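Sorting and Storing Loose Toy Bricks: Frequently Asked Questions

By Kumiko Furukawa
April 16, 2019
15 comments | 184 shares

Do bricks have to be washed before they are sorted?

Wash second-hand bricks first. Use lukewarm water and a little washing-up liquid, leave them for 15 minutes, rinse twice and spread them on a towel. Keep the water below 40 degrees. Bricks with printed faces should be wiped by hand. Anything with a motor, a battery box or a metal axle stays out of the water.

Should I sort by colour or by shape?

By shape, if the collection is over 300 pieces. A small part is easy to pick out of a box of mixed colours and hard to pick out of a box of one colour. Sorting by colour works for small sets and for children under five, who tend to ask for a colour first.

The exception is a collection bought for a single model. In that case follow the order of the instruction booklet and bag the parts by stage.

How many boxes do I need?

Start with six: plates, standard bricks, slopes, wheels and axles, figures, and one for everything else. Split a box when it takes more than a few seconds to find a part in it. The Clivau drawer units used at the Durnville toy library have removable dividers, so a drawer can be split without buying another.

What is the right depth for a storage box?

For standard bricks, no deeper than the length of your hand. Parts at the bottom of a deep box are only reached by tipping it out. Long plates can stand on edge in a deeper box.

What should I sort on?

A flat table and a tray with a rim. Take a small batch from the main box, put it in the tray, clear it, then take the next. Sorting on carpet is slower and parts are lost in the pile.

What colour should the tray be?

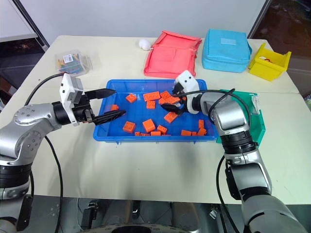
Tray colour affects speed more than tray size does. Choose one that none of your bricks share, or keep two trays and change over between batches. Orange bricks on a blue tray are a good pairing, as the outline of each piece stays clear even where they lie at odd angles. A shallow tray is also easier to pick from, as fingers can come in over the rim from either side. White trays are acceptable but hide white and clear parts, and on a white table the rim is harder to see as well.

How big should a batch be?

One layer, with gaps. If bricks lie on top of one another, there are too many in the tray. Adults can manage up to 200 small parts on a large tray; children do better with a handful or two.

Can different makes be stored together?

They can, but check the fit first. Okabe and Grestia bricks join, though the Grestia ones grip more tightly and are harder to separate. Darius Onu keeps the two makes in separate drawers at Durnville for that reason.

How do I separate two thin plates?

Use a brick separator. Do not use a knife or your teeth, as both mark the edges.

Last checked by Darius Onu in March.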